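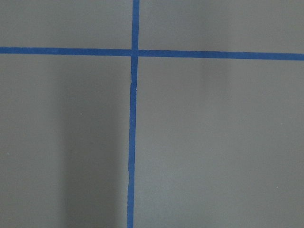
Page last changed: January, by T. Ueda

Hollis Marchetti keeps a roll of blue tape in the pocket of his work coat. At the Wekthorpe test room it is used for almost everything, but its main job is to make a cross on the gray surface under the arm. "The cross is our zero," he says. "If two wrist cameras do not agree on where the cross is, then I don't care yet how sharp they are."

I visited him because his group had finished comparing 3 wrist cameras on the same arm, with two grippers from Hatham and Shibata. I wanted to know which one I should buy. He did not want to start there. He wanted to start with shadows.

"Look at the left side, below the horizontal strip," he says. There is a broad dark band which gets deeper toward the bottom, and a weaker one on the right, which passes over the tape. "Our first program was looking for edges. It took a shadow for tape many times, mostly when the shadow ran nearly parallel to the strip. So now we ask for blue first, and for edges after."

The tape itself is also a subject of discussion. Its sides are not perfectly clean, and a little below the crossing the left edge makes a small step. Lawal Adeleke, who wrote the controller part, wanted to replace it with a printed target. Marchetti refused. "A printed target is very nice. Then you go to a customer and he has tape on his table. I prefer to suffer at home."

Each camera made 200 approaches to the cross, from 6 starting positions. The cheapest of the three lost the crossing 36 times, nearly always in the last part of the descent. The other two were close to each other, and the choice between them was made by the cable. "One has a stiff cable and it pulls on the wrist when the joint turns. You can feel it with your finger," Marchetti says. They kept the one with the soft cable.

About the grippers he is more careful. The Shibata fingers close more evenly, but the body is longer, so the camera must sit higher and sees the fingertips at a bad angle. The Hatham is short and a bit rough. "For thin parts I take Shibata. For the camera I take Hatham. Please don't ask me for one winner – I will give you a different one after lunch."

Next they will repeat the approaches with the room lights changed. Adeleke has asked for a second cross, nearer to the base of the arm, and Marchetti has agreed to this, if Adeleke puts down the tape himself.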